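The Selik Market Tote, in natural jute

Shares 200 | Comments 6

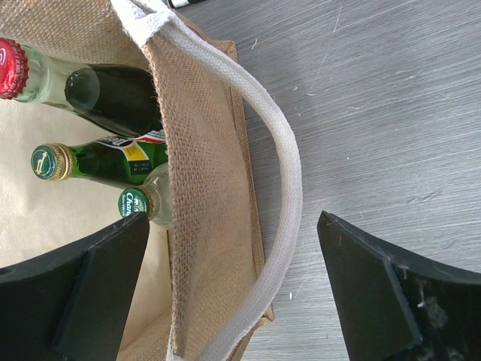
Can you wash a jute tote?

Spot cleaning is the way to go, with a damp cloth, a tiny bit of mild soap and plenty of patience while it dries flat in the shade. Please keep it out of the washing machine. Jute drinks up water, goes limp and then dries into whatever shape it fancies, and the colour can come out blotchy as well.

Now, on to the bag itself. We've been selling the Selik from our little shop in Wistutdale for a good while now, and it's still the one our regulars come back for when a sister or a neighbour has pinched theirs (this happens more than you'd think!). It's a roomy, boxy sort of tote with a cream lining, made for the Saturday-style shop where you go in for milk and come out with a pumpkin, a loaf and a bunch of silverbeet sticking out the top. The walls are stiff enough to hold themselves up while you pack, so you're not wrestling with the thing at the checkout with one hand and hunting for your keys with the other.

Kuldeep Katiyar does all our ordering, and he went through a great many samples before he settled on this weave. Some were lovely and soft but sagged like an old sock the moment you put a tin of tomatoes in. Others were so scratchy you wouldn't want them against a bare leg in February, when everyone's in shorts. The Selik sits nicely between the two. It does feel a bit rough when it's brand new, we'll be upfront about that, and it softens along the folds after a few weeks of proper use.

What people use it for

Groceries, mostly, and library books. A fair few go to the beach with towels in them, which is fine as long as the towels are dry on the way home. Devendra Lodhi, who runs the Wibisono wool shop two doors up, keeps a whole blanket's worth of yarn in hers and says the lining stops the fibres catching, and I've since copied her with my own knitting. They also make a cracking gift bag. Pop in a tea towel, some jam and a packet of biscuits and you've done your housewarming present without a skerrick of wrapping paper.

A few things to know before you buy

New jute has a smell, a bit like a hay shed or a coil of old rope. Some of us are rather fond of it. If you're not, hang the bag somewhere airy out of the rain for a few days and it'll fade. A little bit of fluff will come off the outside early on too, so perhaps don't carry it against your best black trousers for the first week. Loose threads can be snipped with small scissors. Don't pull them, as the weave will pucker.

Don't leave it sitting in the wet boot of the car or on a damp laundry floor. Jute is a plant fibre and will go mouldy if it gets the chance. Raw meat and anything leaky should go in a tub or a separate bag first. If you do have a spill on the lining, blot it straight away with cool water and leave the bag wide open until it's properly dry right into the corners.

To store it, fold it flat along the side creases and slip it behind a door or down beside the fridge. If it's been squashed for months and has gone a bit wonky, stuff it with newspaper overnight and it should come good.

Ordering

Item number 833, natural colour only. We did try a navy one and it rubbed off on everything, so we've let that idea go. There's a limit of 3 per customer while we wait for the next shipment. If you need more for a wedding or a school fete, give us a ring and Kuldeep will see what he can put aside for you.

Pick up is free from the shop, or we can send it to Irnberg with the regular parcel run. Bags go out folded flat in brown paper. If yours isn't right for you, bring or post it back unused and we'll happily swap it or refund you.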